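Katherine Cusi
April 2020
Thread

OK friends, several of you have asked me the same thing in my messages this month, usually with a photo of a sink attached: can a robot do this yet? I've been stuck at home with a lot of dishes and a lot of opinions, so let me try to answer properly. It's going to be long, get a coffee.

For anyone new, I'm not a robotics person by training. I ran the packing room at Jardine in Flerkirville for years, the place that makes the counting and building kits for kindergartens (little sticks and blocks in a cloth bag, you may have one under your couch right now). These days I help Wellau work out which parts of a job like that a machine could take on.

Short answer on the dishes: you already own the robot, it's under your counter and it has a door on the front. I mean that as a real compliment to the dishwasher! Somebody looked at washing up and built a box where the plates hold still and the water does the moving.

What the dishwasher won't do is load itself, and the loading is the part everyone wants to hand over. You pick a cereal bowl out of a pile without giving it one thought. You know it's a bowl from the bit of rim that's showing, you know the spoon under it is going to slide, and you catch the spoon with your pinkie.

Same story with laundry. The washing and drying got solved before most of us were born, and then we're left with a warm heap and a Sunday-evening mood. I have seen a few folding demos where an arm does a towel nicely, and I clap every time, but look at how the towel was put down before the arm got to it. Flat, square, alone. My towels don't come that way. Do yours?

Vacuuming is the one that got out of the lab and into regular houses, and I love mine dearly. It bumps into the same chair leg every single day. Floors are a kind chore for a machine because you can miss a spot and come back to it. You can't half pick up a wine glass.

So, the shop floor, which is where I have something to add that isn't just me grumbling at my kitchen.

People expect the factory side to be miles ahead, and for some jobs it is. Anything heavy, anything identical, anything bolted down. The packing room at Jardine was none of those. We had tubs of small pieces that came up from the saws every which way, and people around a table picking out the right ones and dropping them in bags.

A good day was 195 kits. One school district order came to 2,205 of them and I can still feel it in my shoulders. Catarina Sampaio sat next to me for most of that order and she could fill a bag while telling you the entire plot of a movie, with voices.

I watched her hands a lot once I moved over to Wellau, because Corrado Monti asked me to write down "the steps" of packing a bag. I wrote: pick up stick, put in bag. He was very polite and asked how she picked up the stick.

Well! If it's lying by itself she pinches it in the middle. If it's up against a block she rolls it away with one fingertip first. If two are touching she slides the top one off with her thumb. If it's right at the edge of the table she drags it over the edge into her other palm, which I had never noticed in all that time sitting beside her.

My list of steps got to 13 and then I stopped, and I'm sure there were more. I sent it to Corrado with an apology for the handwriting. He wrote back that he was going to need a bigger project.

Let me say something nice about the machines now, because I'm a fan and I don't want to sound like a crank.

Picking up one small thing from a flat table, when the thing is by itself and the light is decent, goes pretty well these days. The arm comes in from straight overhead, the fingers open a bit wider than the piece, they go down, they close. I've seen it enough times that I've stopped holding my breath.

Getting the turn right is harder. A stick can only be grabbed across its narrow side, so the wrist has to swing around to match however the stick happens to be lying. With a cube you have a choice of sides and life is easier. I asked Rui Falcão why we couldn't just do kits with nothing but cubes in them, and he thought I was joking.

Then you have the table itself. The pieces are so low that the fingertips have to come nearly down to the wood. A hair too high and you pinch air. Too low and you're pushing the whole arm into the furniture, which makes a noise I can't describe and makes everybody in the building come look.

And neighbors! One piece sitting right next to another is my personal nemesis. The fingers need somewhere to go on both sides. Catarina would just nudge it. Teaching an arm to nudge, on purpose, gently, and then look again at where everything ended up, is a big part of what the group is working on.

Somebody asked under my last thread whether two arms make it twice as quick. I wish! What they give you is reach, and later on the chance to have one hold the bag open while the other fills it. For now a lot of the work is making sure they don't both want the same patch of table, like me and my sister in my mother's kitchen.

With everyone at home since the lab closed, we've been doing all of it in simulation. Filipa Valente built us a room on the computer, with the table and the arms in it, and she calls the whole setup Limell. I was a little sniffy about it in January. I take it back, I've been in there every day and I've grown fond of the place. She even put a clock on the wall. It has no numbers on it, and I still look up at it when I think it must be lunch.

The good part about a pretend table is that you can drop the pieces over and over and no one has to crawl around collecting them. You can move the light so the shadows fall differently, which matters more than I'd have guessed, given how a long dark shadow and a dark stick can look awfully alike to a camera.

The bad part is that pretend wood is very well behaved. The real sticks from the saws had fuzz on the ends. Some were bowed. In summer they were a little tacky and two would come up together, and you'd only know from the feel of it. I keep a list for Filipa of all the ways real pieces misbehave and she adds them one at a time. She has done four and is being very good-humored about the rest.

So, can a machine pack a kit yet? One piece, spread out, yes, most tries. A heaped tub and an open cloth bag at Catarina's pace, no, and I wouldn't promise it for next year either. If a salesperson tells you different, ask them to bring it over and then tip the tub out yourself. Be messy about it.

And can one do your house? Please don't hold off on the dishes. A kitchen has wet things, sharp things, things with yogurt on them, a cat. Our table has a few little sticks and blocks spread out over bare wood, in a room where no one ever opens a window, and it keeps a bunch of smart people busy all day long.

I did get a message from a reader whose hands have gotten stiff, and she wasn't asking about fancy stuff. She wanted something that could pick a pill up off the table. I've thought about her message a lot. A pill is small and flat and slippery and has to be the right pill. I told her not yet, and that I'd sent her note to everyone on the team, which I had by the time she wrote back.

Anyway, back to work for me. The run this afternoon is small pieces, straight down from above, with the sticks lying at whatever angle they like and one arm keeping out of the other's way.
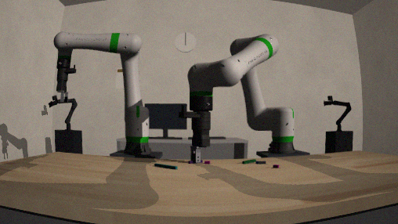
Corrado wants the next round with the pieces closer together, so I'll be on that through dinner. Leave your chore questions in the replies and I'll get to them tonight, after the pots.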